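Latlow Colour Words - README

Latlow is a list of everyday colour words and the things people pin them to: butter, slate, wet sand, school bus. It grew out of a word game at Disby and we're so pleased with how it's turned out!

What's inside
2577 entries from 922 players, in 4 files, one per season. Each row has the word, the thing it was matched to, and the player's home region.

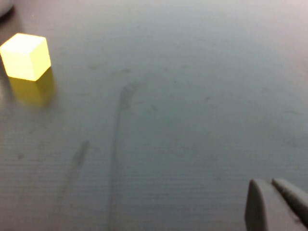
Lemon yellow on grey-blue.

Spelling is left as typed, so you'll find both grey and gray - please don't tidy them, the mix is half the fun. My favourite corner is the set of silver words (tinny, moonish, spoon-coloured), which fills a good stretch of the winter file.

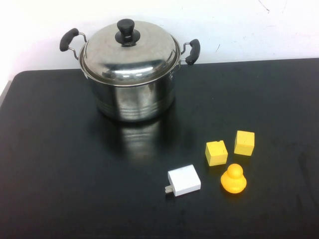 Regions are broad on purpose, and any row naming a person was dropped. The September round is still being typed up.

Changes
March 2023: fixed doubled rows in the autumn file.

Questions and new words to Eugénie Hervieu - send plenty!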